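Monday, August 5, 2019

drawer week, day 4. thread bc Ciarán Tierney asked what I even do all day

I drive the arm by hand thru the task, it records, we train on it. today's task is open drawer, close drawer. thats it

goal is 151 good demos for the Sudula kitchen set. we have 43. so yeah

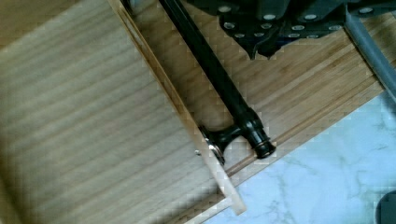

biggest lesson so far - go slow on the approach, then commit. if I hover and dither the policy learns to hover and dither. saw it in May with the cupboard door, it would just hang there thinking about its life

also reset the arm to a different start pose each time. I forgot for a whole morning and every demo came in from the same side. Ita Ó Riain spotted it in the plots in like 5 seconds. ouch

remote control vs. moving the arm with your hands, people keep asking. by hand is quicker to learn, you feel the slide catch. but then your sleeve is in the video. remote is clumsy for the first day and then its fine

I do remote for anything with a pull in it now. opinions differ, Ita would guide the thing by hand till she retires

pull straight along the slide!! if you yank at an angle it binds and you get a jerky demo. toss those. dont keep them "for variety"

we leave the kitchen looking like a kitchen btw. toaster, pasta jar, paper towels, toy food on a plate, all of it stays. clean lab table demos did nothing for us once we moved to a real counter
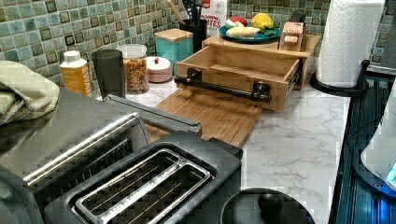
p. 5

couple more then I'm out

closing is harder than opening. sounds wrong I know. opening, you have a bar to hold. closing, you push, and if you push off center the last bit drags. I aim between the two brackets and ease off at the end

label the fails too. "missed handle" and "slipped off" are differnt problems and get different fixes. one big FAIL folder is useless, ask me how I know

tomorrow same drawer, afternoon light. Ciarán you are welcome to come drive, bring snacks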